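So the league wants a summer cup now. I found out the way I find out everything, which is that Su-chen Chuang texted me a screenshot at 11 at night with no comment, just a row of question marks.

If you missed it, the plan goes like this. The top clubs from our league and the Nasberg league across the river would play a two-week tournament in the middle of the off-season, with the final at the old ground in Larow. There's prize money. There's a sponsor (Treloline, whose logo is already on the corner flags, the tickets and the back of my seat). There's even talk of a second division of the thing by the year after next, before anyone has kicked a ball in the first one!
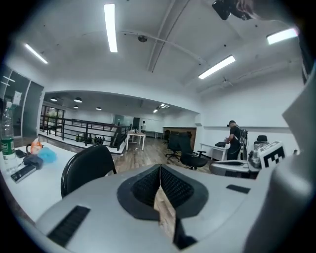 I have feelings about this. I go to pretty much every home game, and I love a cup. I grew up on cups. But our squad is 21 players, and two of those are goalkeepers who drive in from an hour away after work. By the end of last season we had a left back playing up front and a kid from the under-18s on the bench in boots he'd borrowed. When exactly are these guys supposed to rest?

Then there's the money. A season ticket is 155 bucks, and I pay it happily every December because it feels like a present to myself. The cup isn't included. You'd buy a separate pass, price "to be confirmed," and I've been a fan long enough to know what that means for my wallet.

Su-chen thinks I'm being a grump. Her team is Hsiao, who finished near the bottom and haven't played anyone from outside the league since I've known her, and she'd give a lot to see a big Nasberg side walk out on their bumpy little field. They drew more than 200 for a friendly last spring and she still talks about it. Fair enough — I can't really argue with that part, and I did try, for most of a lunch.
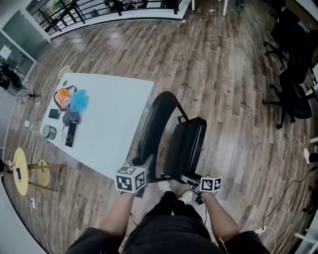

By the table, the chair straight ahead, white sneakers on.

What I'd like is for somebody to move it. Put it in the regular season, midweek, straight knockout, no group stage. Lose and you're done, go home, see you next year. Fewer games for tired legs, and the small clubs still get their big night. I wrote pretty much that in an email to the league office and got an automatic reply thanking me for my interest in youth coaching.

The clubs vote next month. If it goes through I'll complain for a while and then buy the pass, because my brother-in-law already wants to split the gas to Larow for the final.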